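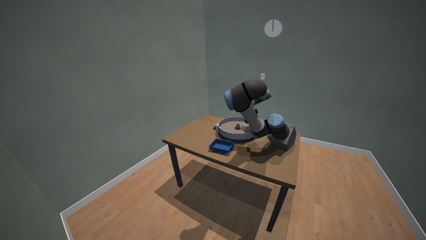 March, ring kitting, Kurketton. Started 7:40.

Spent the first part of the morning on where a person stands once the arm takes over the picking at this bench. In the model the base is bolted at the right rear of the table, with the tray toward the back and the blue bin near the front edge, a bit left of center. So whoever swaps the bin comes in from the front and doesn't have to go past the base. Good. What I don't like is that the arm works over the tray from the right, and the tray is also where a person will want to put a hand when a part gets stuck. The stop button has to be reachable from the bin side. Not modeled yet. To do.

Laurinda Rocha came by at 9 and looked at the layout on my screen. She has done ring kitting longer than anyone on the floor and I wanted her view before Mellier sees it. Notes from her, as she said them:

- table is too low if people still have to sort rejects there by hand
- where does the scrap go
- who gets called when it stops, the line lead or maintenance
- she does not want to stand there and watch it

The last one is the one that matters. The plan from Mellier has one person per bench "supervising." Current job is 36 rings to a kit, picked and checked by hand, 1,000 rings on a normal shift. If the arm does the picking, what is left is loading trays, swapping bins and clearing jams. Laurinda's point is that the checking is being done now without anybody writing it down. She feels a bad edge with her thumb while she picks. The arm won't, so the check has to go somewhere else. I had it down as part of the pick step in the task list, which was wrong. Split it out as its own step, owner open.

Deepika Marar wants it at the tray loading stage. Person tips the rings out, looks them over, loads. I think that works if loading isn't rushed. Laurinda says it will be rushed. We left it there.

10:50, mixed parts.

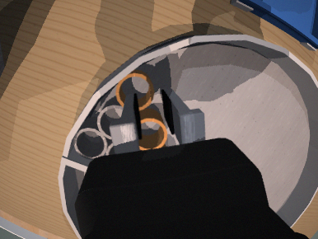 Grasp runs with the Hirkia ring set, both types in the same tray. Question is whether we can stop pre-sorting, which takes a person up to 30 minutes at the start of the shift and is the part of the job people complain about most. The trouble is spacing. With the fingers down in the bowl there's an orange ring between the pads, but the other orange one and the two pale gray ones are packed in right beside it, close enough that a finger coming down a little off would land on a neighbor. I would rather see a shallower load with more room between rings, even if it means more refills.

More refills means more trips for the loader. Deepika worked it out on paper and says one person can still cover two benches. I wrote down 80 mixed picks as the size of the next batch so we have something to compare against the sorted tray. Same gripper settings for both, please, whoever runs it. Last time the settings got changed halfway and we had to throw the numbers out.

Marinho quote for the trays with dividers came in. Higher than expected. Holding it until the mixed batch is done.

After lunch, short talk with Deepika about training. Mellier's outline has a half day on the panel and nothing on clearing jams. Asked for jams first, panel second. Also asked that Laurinda be paid at the trainer rate if she is going to be the one showing people, which she will be. Deepika is taking that upstairs.

Open:
Stop button on the bin side, add to model
Table height, ask the night crew too
Ring check, who owns it and where
Scrap container, not in the layout at all
Mixed batch, shallow load
Job title. "Supervising" is not going to go over well. Laurinda suggested "kit lead." Fine with me.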